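Robot arm on the mug sorting station, what happens to the people already there?

Posted by Mousavi_ops, 2026-03-27

We run a returns and relabeling site for tableware. Management wants to put an arm on the bench where mugs and bowls are picked up, checked and set down again. Current volume at that bench is 1,000 pieces per shift, with two people. The proposal from the integrator (Wiratora) includes a simulation and a cycle time estimate. It says very little about staffing, apart from one line stating that the operators will be "reassigned to supervision." I supervise the bench and have to tell the crew something before July. Has anyone been through this? I am looking for changes in duties, training hours and pay grade. I do not need a discussion of whether robots are good.

Parisa Akbari

We did this at Cudholm with a single arm. Before the arm, one operator did 700 picks per shift and the rest of the time went to paperwork and carton changes. Afterward the picks went to the arm and everything else stayed with the operator, plus clearing faults. Handled items are the main source of faults. A mug has a rim, a handle and a hollow body, and the grasp that works on one shape may not work on the next. Ask Wiratora which objects were included in the simulation and how they were placed.

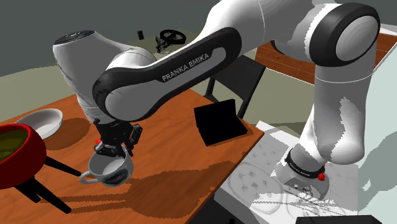
Who restarts the arm after a failed grasp?

The operator assigned to the bench does, after checking that the area is clear and removing any damaged piece. Maintenance is called only if the same fault repeats. Put this in the written job description, because it is a different task from sorting and ours was left out for the first year.

Training was 40 hours per person. It covered safe entry, fault codes, gripper finger replacement and manual restart. We had budgeted less and the second shift went without cover for a while. The pay grade moved up one step, but only after the job description was rewritten, so do that part first. Physical strain in the wrists went down. Complaints about boredom went up, and we now rotate people off the bench every 2 hours.

zesent_line4

Same experience on training. Get the stop and restart procedure in print at the bench. Ours was in a shared folder that the night crew had no login for.

tmk

depends on the contract. ask HR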